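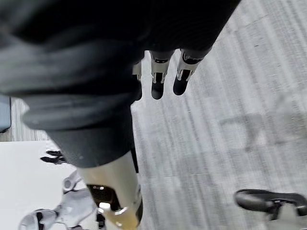

Sivport will go another month without the heat on in its public library, after a petition to fire up the boiler early came in short of the number needed to force a vote. The town charter asks for 2,000 valid signatures. The petition had 1,918, including one that the clerk's office ruled was a grocery list. Regulars at the reading tables have been dressing for the outcome since the first frost, and the local uniform is now well established: dark grey padded fabric, soft and matte, bunching into thick folds wherever an arm has to bend. Turning a page in it takes some planning.

The heating rule dates from a budget deal two winters ago, when the town agreed that no municipal building would be heated before the last day of November unless the pipes were at risk. The pipes, which run through the warmest part of the basement, have never been at risk. The readers upstairs are not mentioned in the rule.

Supporters of the petition said they were disappointed but would try again next year, starting in July, when it is easier to get people to stand on a sidewalk and sign things. They concede that it may be harder to get them to sign that particular thing.

The town says the policy is working. A statement dated November 4, 2022, credits it with "meaningful savings" and thanks residents for their flexibility. It does not give a dollar amount. A spokeswoman said the amount was being finalized and would be shared at the next budget meeting, which will be held in the library and has therefore been moved to the senior center.

In the meantime, the library has started lending coats. Wanyama, the outdoor clothing store on Harbor Street, donated 30 of them last month, all from a line called the Altar that did not sell well the first time around. They can be borrowed at the front desk with a library card, for use in the building only, and are due back at closing. Large and extra large have a waiting list. There are plenty of smalls.

Reviews have been mixed. Borrowers agree that the Altar is warm. They also agree that it is noisy, and the quiet room has picked up a steady rustle that one patron compared to "somebody slowly unpacking a tent." The library has put up a sign asking visitors to keep their arms still when they can. The photocopier is on a separate floor and the sign does not apply there.

Late fees will be charged as they are for books, though staff say only one coat has gone missing so far. It was spotted last week at a high school soccer game, where it was by all accounts doing its job.

Attendance is another matter of dispute. The petitioners say the reading tables are half as full as they were in September. The town points out that visits to the library are up overall, and it is right about that, although much of the increase comes from people walking in, asking whether the heat is on, and walking out again. The door counter makes no distinction.

Over in Furkeck, where the library has been at a comfortable temperature since mid-October, staff report a jump in visitors with Sivport addresses. Furkeck has responded by limiting out-of-town guests to 13 at a time during the evening hours, first come, first served. A line tends to form outside before dinner. Those in it are easy to pick out by what they are wearing, and Furkeck residents have been mostly kind about it — a few have brought cocoa, which is not allowed inside.

The Sivport boiler is due for its yearly inspection later in November. It will have to be turned on for the inspection. The library has not announced the date, but the front desk says it has had calls.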